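Notebook, June. Table layouts, mixed goods, bowl set.

Picking up where the last entry stopped. The shelf sets are finished and boxed, so the long table is free for the bowl set. The purpose is unchanged: a spread of ordinary snack and household goods on one tabletop, arranged as people leave things when they unpack a bag and get called away. Aitken want mess of a believable kind. The first drafts under the Astetti list were too tidy, everything upright and facing front, and came back.

Rules for the bowl set, as they stand now:

Everything goes at the back and to the right. The near part of the top stays clear for working.
At least one item must overlap another. Contact alone does not count.
The bowl is placed first and not moved again in that layout. If it gets knocked, strike the layout and start over.
Soft things go in before hard things.
No item is turned to show its label.

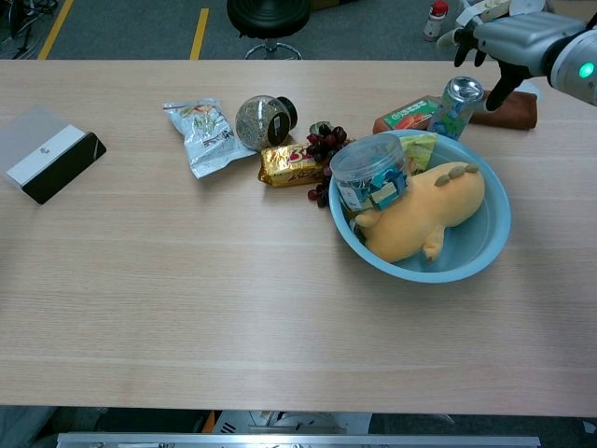
The grapes are the awkward item. They roll if set down from any height, and a bunch that has been handled a few times starts shedding. I lower them stalk first and let the bunch settle against whatever is there, then leave it. Loose ones stay where they stop unless they reach the front, in which case they go back to the bunch. The Clania sheet says to pin the stalk with a dab of putty. Tried it once on an earlier set. It holds, but the bunch sits up stiffly and looks wrong, and the putty leaves a mark on pale wood that takes white spirit to shift. Not doing it again.

Foil-wrapped bar: fine on the wood, slides on the grapes. Lay it down and take the hand away sideways. The gold foil throws a highlight under the overhead tubes, so I have switched off the tube nearest the window and left the others. Meter at the table reads 65 with it off and 68 with it on, same scale as last month, so very little is lost and the glare is much reduced.

The plush toy takes up most of the bowl. That was the idea, as it gives an uneven bed for the hard containers. The clear container of sweets will not stay level on it and I have stopped trying to make it. Let it lie as it falls. Check the lid is fully home before every layout -- a quarter turn short and the first tip will have sweets across the floor.

The glass jar on its side needs watching. Round jars creep on this top, which is not quite level, and the creep is slow enough to miss. Put a spirit level along the grain: low at the back. Two folds of card under the rear legs brought it most of the way. Would rather have proper adjustable feet. Saltetti do a screw-in type, but I have not measured the legs yet. 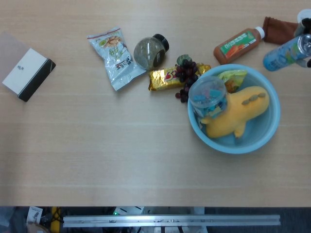 Order of placing that has given the least trouble so far: bowl, toy, brown cloth (folded, at the back), grapes, jar, bar, then the clear container and the yellow-green packet together. Drinks last. Packet under or behind the container is acceptable either way, provided it is inside the bowl. If the container goes in first the packet has to be forced down beside it and creases, and once creased it springs back out.

Crisp packets and similar: do not flatten. One was pressed to get the air to the bottom and burst at the seam. Replacements are in the second drawer with spare sweets. Write them off on the stock sheet when opened, including the ones that go as lunch.

Cleaning. The juice bottles sweat if they come straight from the fridge and leave rings. From now on they stand out for an hour first and get wiped before going down. Wipe the top between layouts with a barely damp cloth, along the grain, then a dry one. The brown cloth is part of the set and is not for wiping. It has been used for it at least once, judging by the grape juice.

Struck layouts: 3. Two were the bowl being caught by a sleeve, one was the jar creeping into the grapes overnight. Do not leave a layout standing overnight.

To do:
Measure table legs for feet.
Fresh grapes, dark, seedless if they have them. The present bunch will not last.
Ask Aitken whether the bowl may change sides in the next set. The left of the table is getting hardly any use.
Relabel the box of cloths so that the set cloth stops going in with the dusters.
White spirit is nearly out.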